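Minutes of the Wednesday supper club planning meeting, October

Right, I said I'd write these up and I have, so please forgive the tangents (there were a lot of them, and most were mine). We started at half past six in the back kitchen at Fado, with seven of us round the long table and two more arriving once the rice was on.

Last month's minutes

Agreed, with one correction. I'd written that we spent 50 pounds on tablecloths when it was napkins. We still don't own any tablecloths and after a short chat it seems we don't want any.

Money

We have 1,371 pounds in the account, which made everyone sit up a bit! That includes the deposits for the next supper, so please don't start planning a trip. The hall hire comes out at the end of the month, and we still owe Phuthong for the noodles and the two boxes of limes. I'm to pay that this week.

The next supper

We're calling it Drama, after the town in Greece, and the menu is nearly there. Beans, greens, a big slow lamb dish and something with quince. We have 76 names down already and the room takes 80 at a squeeze, so we'll close the list when those last four go. Someone asked if we could do two sittings. We said no, quite loudly, all of us remembering the spring.

Crockery

This took up most of the evening and I enjoyed every minute of it. For anyone who missed the last few meetings, we've been trying to decide whether to keep hiring plain white plates from Kosen or put together a mixed set of our own from what people bring in. Everybody had been asked to bring a few favourites, so we put them out and had a good long look at what sits happily with what.

I went in firmly on the side of the plain white and came out wobbling. The square plate with the leaves and little red flowers was the one we kept going back to, and with a round white dish on top it looked like something you'd be pleased to have put down in front of you. The orange bowl divided the room. I love it (it's so cheerful!), but two people felt that much orange would fight with the beans, and one thought a bowl with a handle belonged at breakfast.
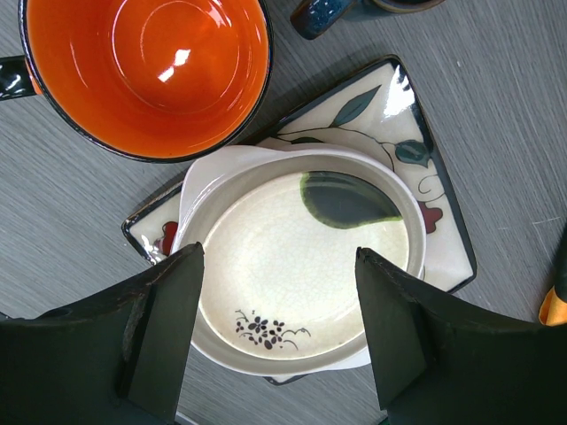

What we decided about the plates

We'll hire 50 plain dinner plates from Kosen as usual and use our own bits for starters, sauces and pudding. That means we need 30 small dishes, any colour, any shape, as long as they'll stack. Patterned is fine. Chipped is not, and I'm including my own in that.

Put a bit of masking tape with your initials underneath anything you lend. Mugs are welcome too, and the speckled blue sort went down very well, so if you've got more like that hiding in a cupboard please bring them along.

Washing up

The usual groaning. We agreed that the lent dishes get washed by hand, in the small sink, before anything from the ovens goes near it. The rota is on the fridge and there are still gaps after nine o'clock. I've put myself down for the first one.

Any other business

The big ladle is missing again. Check your boots and your picnic bags.

Could we have music this time? Yes, but quieter than in the summer.

The back door sticks when it rains, so give it a shove with your hip and don't pull on the handle.

Next meeting

Same place, same time, in a fortnight. I'll bring the quince for testing, and whoever has the good peeler, please bring that.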